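Building a two-armed cup handler in a shared workshop
Handout 2, notes to go with the evening session
Leonie Ruddock

Bring these with you, scribble on them, and please don't lose them like the first lot (I had to reprint the whole set!). Last time we got as far as bolting the arms down and arguing over cable routes. This handout is all about the gripping end, and the job is paper cups: pick one up, tip it, put it back down without crushing it.

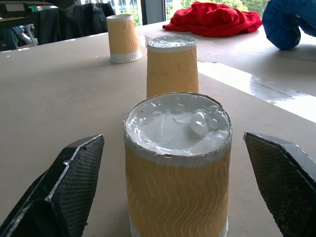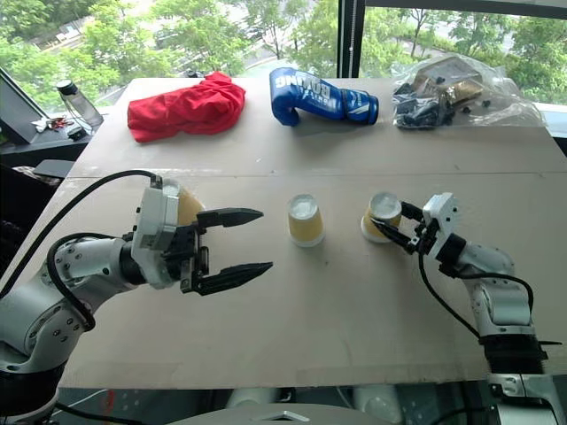 1. Why cups are a pain

I started out thinking a cup would be the easy one. Blocks went well, tins went well, so I chucked a paper cup on the table and the gripper folded it like an envelope. A paper wall gives way long before a motor notices anything is wrong, and if you wait for the motor current to climb you've waited too long. The rippled sort are kinder than the plain ones, as the ripples give the pads something to bite on, but they still go out of round if you squeeze near the open end.

The other thing is the taper. Stand a cup on its base and straight fingers want to ride down the wall. Turn it over and they want to ride up. So the same closing move behaves differently depending on which way up the cup is, and your program has to know which it's dealing with before it goes in.

2. Finger pads

Have a good look at the textured pads in the first picture. Mine at home began as bare printed plastic and were hopeless, then I glued on bicycle inner tube, which gripped beautifully and then wouldn't let go. A fine mesh texture is the happy middle. If you're making your own:

- print the finger first and dry fit it, tip to tip
- rough up the inner face with 80 grit
- thin coat of contact glue on both halves, wait till it's tacky, then press
- trim the pad flush so there's no lip to catch a rim
- leave it overnight, yes really

Don't wrap the pad round the tip. I did this on the Rallis hand and spent an entire evening wondering why it kept nudging cups over on the way in.

3. Setting the opening

You want a gap on both sides of the cup before you close. If one finger touches first it shoves the cup across the table, and then the second finger arrives to find it's somewhere else. Line up slowly, stop, look at the wrist view, then close.

On my controller at home (the Tarnach board, the one with the awful manual) the finger travel runs from 0 to 144. I close to 40 and stop there, then creep on in steps of 2 until the cup lifts cleanly. Your numbers will be different! Write them on the bench sheet along with which arm you used, because left and right never quite match.

4. Two views

The wrist view is lovely for the last bit of the approach and useless for everything else, as a near cup will happily hide the one behind it. The view from higher up sorts out which cup is which, but then the arm's own housing gets in the way. You need both. We'll do the Multisen software for lining the two up in August, so for now just flick between them by eye.

5. Cables

Leave a decent loop at the wrist. Turn the wrist by hand to both ends of its travel with the power off and watch where the loop goes. If it tightens, give it more. If it drags over the table top, give it less, or clip it further back along the arm.

6. For next time

Try one cup, upside down, right arm only. Lift, tilt, hold it there while you read out the finger value to your partner, put it down. Then swap arms and do it again. If that goes well, have a go at passing a cup from one hand to the other, but keep the speed right down and keep your own fingers out of it.

Anyone still using the old Iltuna servos, come and find me before you power up, I've got a note about the plug wiring.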